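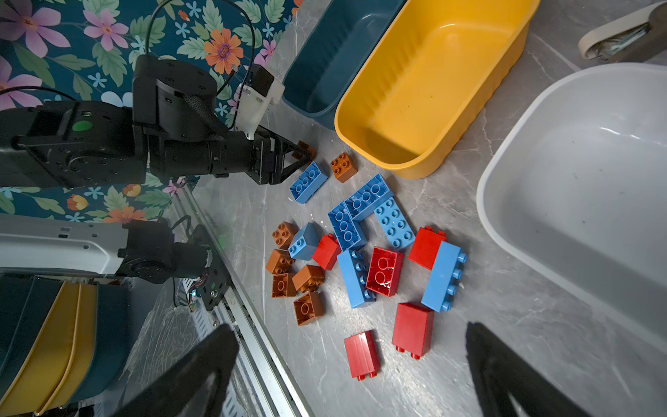
Shift Geologist, Aasen Underground Mine
Lusari Minerals
Posted 09/04/2019
Reference number 3046
Full-time, permanent

Lusari Minerals is hiring a shift geologist for the Aasen mine, a zinc and lead operation outside the town of Grudo. The mine employs 400 people, including contractors. The ore is hauled by truck up the main decline and processed at the mill on site.

The position reports to the senior mine geologist. There are four shift geologists on the roster, and this opening is on the B crew.

What the job involves

You will map development headings and production faces each shift and mark ore and waste boundaries for the loader operators. Grade control samples are taken by the shift geologist and a sampler working together, then bagged, tagged and delivered to the site lab before the end of shift. You will log drill core from the underground rig when the core shed is short-handed, mostly in the winter.

Other duties:
Update the face maps and the short-term block model
Reconcile truck counts against the mill's daily report
Attend the 6 a.m. or 6 p.m. crew meeting
Report changes in ground conditions to the shift supervisor and the geotechnical engineer
Help plan infill drilling for the Clikiseck zone, where stoping is scheduled to begin in February

What we require

A bachelor's degree in geology, geological engineering or a related subject
At least 2 years of work at an operating mine, underground or open pit. Internships of six months or longer count toward this.
Experience with face mapping and grade control
Working knowledge of one mine modeling package
A valid driver's license
Ability to pass a pre-employment medical exam, including hearing and lung function tests, and a drug screen

Experience in narrow-vein or carbonate-hosted deposits is helpful. Applicants without underground experience will be considered and will complete the two-week underground induction before going on shift.

Physical conditions

Most of each shift is spent underground, on foot or in a light vehicle. You must be able to lift 70 pounds and climb ladderways wearing a self-rescuer and cap lamp. Parts of the lower levels are hot and wet.

Schedule and pay

The roster is seven days on and seven days off, in 12-hour shifts, alternating days and nights. Pay depends on experience and includes a night shift allowance. Health and dental coverage start on the first day of work. Employees who live outside the Grudo area get a single room at the camp during their working week, with meals. A company bus runs between Grudo and the mine gate at each shift change. Travel to and from Grudo is at your own expense.

How to apply

Send a resume, a one-page cover letter and the contact details of two work references to the Lusari Minerals hiring office in Grudo, or use the form on our careers page. Put the reference number in the subject line. Applications from recruitment agencies will not be accepted.

First interviews are by phone. Second interviews are held at the mine and include a short mapping exercise underground. Boots and protective equipment are supplied for the visit, so please send us your sizes when you confirm.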